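站内搜索 请输入关键词 搜索

5 失败分析：空夹误报与左臂侵入床沿

5.1 故障的发现

第 4 节给出的成功率以策略自身上报的完成标志为准。整理日志时我们发现，这一标志在卧室场景中不可靠。任务要求双臂平台 Rullbridge 从指定表面拾取一件扁平印刷品，抬起后保持两秒。策略 Mabaso 在 Drallard 仿真环境中共执行 144 次，上报完成的次数明显多于物体实际离开支撑面的次数。改用物体位姿重新判定之后，有 50 次应记为失败。

失败分为两类。第一类称为空夹误报：两指闭合，指间无物，策略仍然进入抬升阶段并上报完成。第二类称为床沿侵入：右臂执行抓取时，闲置的左臂漂移到床架附近，碰撞体与床架的碰撞体重叠，仿真器却没有触发急停。第二类只有 9 次，但在实机上后果更重，因此单列讨论。两类可以在同一次执行中先后出现，统计时按先出现的一类计入。

卧室场景的几何条件对两类故障都有影响。床的一侧与墙之间只有一条狭窄通道，尽头是床头柜和玻璃门，底盘在通道内很难调整朝向。目标物若放在通道地面上，靠近床边的一侧还处在床架的阴影里，腕部相机得到的边缘较弱。图 4(a) 为通道方向的视图，地面上的印刷品只在画面底部露出一角。

图 4(a) 床侧通道，朝向玻璃门与床头柜
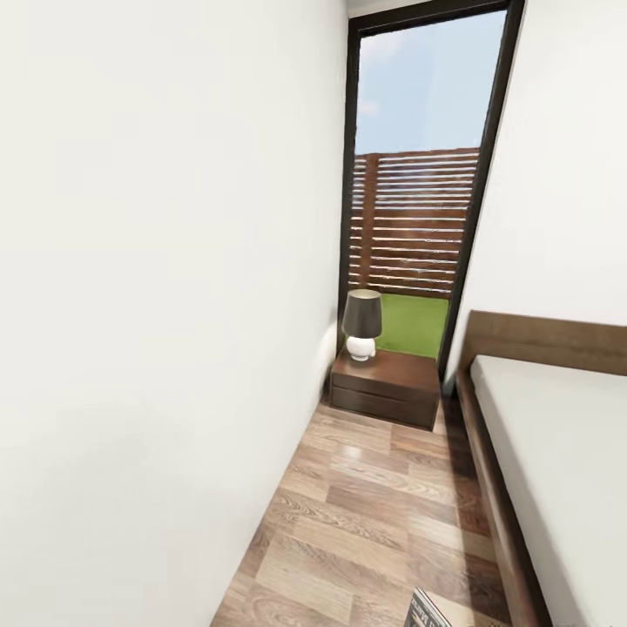 Ludmila Holub 认为，把误报归因于通道狭窄并不充分，完成标志本身没有读取任何接触信息，换到开阔的场景也会出错，只是出错的比例不同。她建议先固定底盘，把抓取判定单独拿出来复现，再谈场景几何。

我们接受这一意见，并据此补做了 5.2 节的复现实验。

5.2 空夹误报的复现

复现时底盘固定，目标物为一本平放的平装书，每次只改变书相对于夹爪的偏移和转角。从误报的执行中抽取 10 次，以相同的随机种子重放，误报全部再次出现，可以排除偶发的数值误差。

逐帧检查后，原因落在两处。其一，完成标志由指间距和末端高度两个量决定。指间距小于阈值即视为夹住，而阈值是按较厚的物体设定的，平装书的厚度与两指空合时的残余间隙接近，二者无法区分。其二，书的位姿由头部相机估计，腕部相机只在最后的接近阶段参与修正。当书偏到腕部视野的角落时，修正量被置零，夹爪按旧的估计值下降，落点偏在书的外侧。

图 4(b) 给出一幅腕部视图。书位于左下角，封面上可读出作者名 RICHARD BACHMAN，书的下部已超出视野；两指从左右两侧伸入，中间是空的白色平面。大面积的白色平面几乎没有纹理，光流在其上得不到稳定的特征点，因此估计值偏了以后也难以自行收敛。

图 4(b) 腕部视图，目标物偏于视野一角
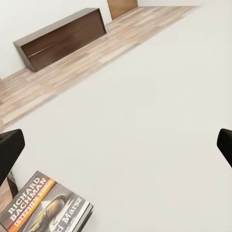
Drutley 研究所 · 操作安全课题组

针对第一处原因，我们在完成标志中加入了指尖法向力，要求两指受力同时超过下限并持续整个抬升阶段。针对第二处原因，当目标物的轮廓与视野边界相交时，策略不再沿用旧估计，改为先抬高腕部，重新取得完整轮廓后再下降。两项修改互相独立，可以分别开启。

仅开启受力判据时，重放的误报全部被改判为失败，策略随后转入重试。物体是否最终被拾起与判据无关，重试仍可能落在同一个偏差上。Corentin Jacquet 在重放中注意到，受力判据对床面较为敏感：指尖压入床垫时法向力同样会上升，若两指同时触及床面，短时间内的读数与夹住薄物相近。我们因此保留了持续时间的要求，没有采用单帧阈值。

5.3 左臂侵入床沿

9 次侵入都发生在底盘停靠床边、右臂作业的阶段。左臂此时没有分配任务，关节目标为进入该阶段时的姿态。底盘为补偿右臂的可达范围而小幅前移，左臂随之被带向床沿，关节目标却没有更新。运动规划只对有任务的手臂检查环境碰撞，对闲置臂只检查自碰撞。

急停没有触发的原因较为简单。床在场景文件中由床垫和床架两个部件组成，床架被标注为静态装饰物，未列入急停监测的接触对。渲染结果中床架可见，物理引擎也为它生成了碰撞体，但监测模块读不到与它有关的接触事件。仅看回放画面容易误认为监测已经覆盖整张床。

图 4(c) 为同一房间的头部视图。书放在靠近床沿的床单上，右夹爪张开，位于床面上方；左臂末端悬于床沿之上，与木质床架相距很近。该视图用于说明两臂与床架的相对位置，侵入与否以接触日志为准，单幅图像无法判断。

图 4(c) 头部视图，双臂位于床边 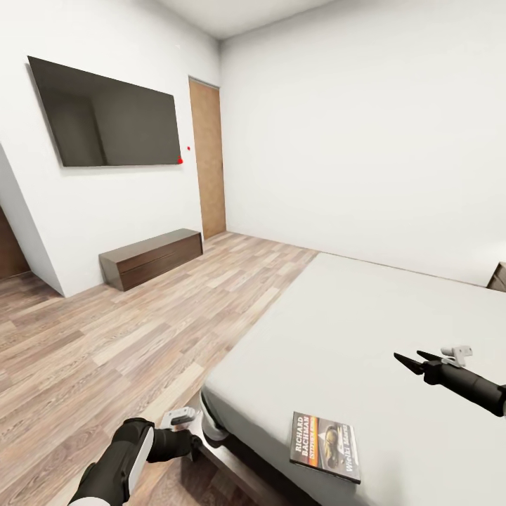

5.4 处理措施与遗留问题

现行版本做了以下改动：

闲置臂与作业臂使用同一套环境碰撞检查，底盘每次移动前重新计算闲置臂的扫掠体积。

急停监测的接触对由场景文件自动生成，凡带有碰撞体的部件一律列入。人工排除某一部件时须在配置中写明理由。

完成标志与物体位姿分别记录，二者不一致的执行单独存档，不计入成功。

仍有两个问题没有解决。床垫在 Drallard 中按刚体处理，指尖压入床面时的受力曲线与真实床垫有差距，受力下限不能直接移植到实机。另外，底盘在狭窄通道内遇到闲置臂扫掠体积超限时，目前只会停下并报错，没有退出通道的动作。在这一动作完成之前，我们不建议在实机上执行通道内的地面拾取任务。

最后更新：2026年10月
联系我们 | 版权所有 Drutley 研究所 | 返回顶部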